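Zamgate two-finger gripper kit, bought in January, reviewed June 6, 2020

I've had this thing on the arm in our shared workshop for long enough now that I feel OK giving it a rating. Short version: 4 stars, and I'd buy it again.

The kit shows up as 14 parts in a bag plus a leaflet that is really just an exploded drawing. Assembly took me three evenings, mostly because I put the linkage in backward (my fault, the drawing is fine). Mounting was easy once I'd bought the Dureck adapter ring for $69, so add that to your budget!

My test is always pick and place on a taped grid, with whatever toys are lying around the shop.

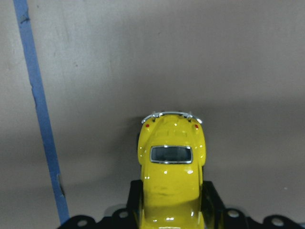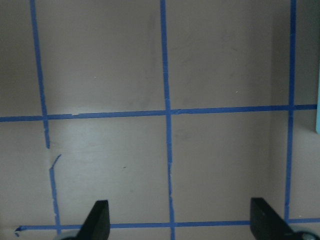
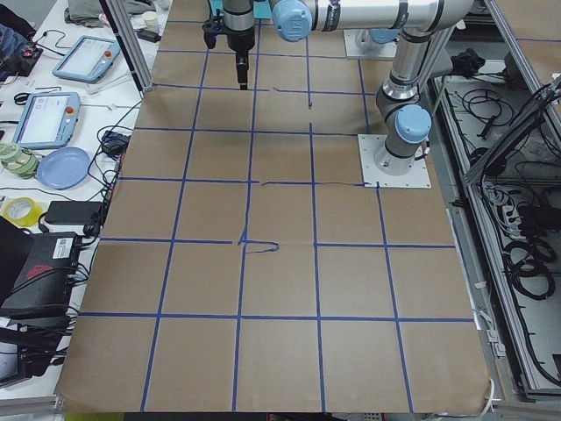
Grip on smooth, rounded stuff is way better than I expected. My old Bakalis gripper used to squirt anything curvy right out the side, and this one closes evenly and just holds on. It's quiet too - I can run it while somebody else is on the phone and they don't glare at me.

What bugs me: the finger screws work loose. I check them every few hours of running and I've started using threadlocker, which helped a lot. The cable is also too short for a big arm, so plan on an extension. And the spare fingers were out of stock for ages when I wanted a second pair.

Support at Zamgate answered me in a day, and the guys over at the Tarnitcombe workshop have the same kit with the same screw complaint, so it isn't just mine.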